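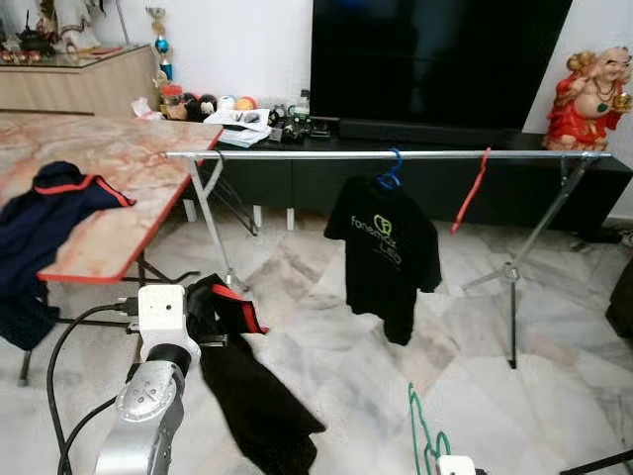
A robot arm on laundry duty. One T-shirt on the rack, an empty red hanger next to it.

ROBOT RULES FOR HOME HELPERS
Cito Kids explains!

Hanging up a shirt. Easy for you, right? Grab hanger, poke it through the neck, done. For a robot arm it's a tough job. Cloth is floppy. It never lies the same way two times in a row. And the robot is doing all this in a living room, with a TV and a shiny floor and people's stuff everywhere.

So robots need rules. Quick tour, here we go.

Rule: go slow near people
Factory robots can be super fast, often behind a fence. No fence at home! A home robot has to move slowly when someone is close. If it bumps you, it should be a soft bump, and then it should stop.

Rule: a big stop button
Lots of robots have a red button called an emergency stop. Push it and the robot stops moving. Everyone who works near the robot should know where it is. Is it a toy? Nope. But if something looks wrong, push it. You won't be in trouble.

Rule: no squishing
The part of a robot that grabs things is called a gripper. Good for shirts. Bad for fingers. People who build robots look for pinch points, thats any spot where a finger could get caught. Elbows and wrists of the arm count too. Keep your hands out, even when the robot is standing still. It might be waiting, not off.

Rule: watch the floor
Clothes fall down. Hangers fall down. Look at the green one on the tiles! A robot on wheels can get tangled in a sleeve, and you can trip on a hanger. Stop first, then a grown-up picks up.

Rule: mind the cables
See the black cable looping by the arm? Cables need enough room to bend when an arm moves, but not so much that they snag on stuff. Somebody should check them before the robot starts.

Who makes the rules?
Big groups of experts from many countries. They write things called standards. A standard is like a recipe everybody agrees on, so a robot built in one place is safe in another. They argue about it a lot, sometimes for years.

Try it!
Play Robot Laundry. You need 2 players, a T-shirt and a hanger. One is the robot, eyes closed, and only does what the other one says. "Left hand up. Stop. Down a litle." If anyone yells STOP the robot freezes. Got 11 shirts to hang? Good luck.

Next one is out in November: why robots have trouble with socks.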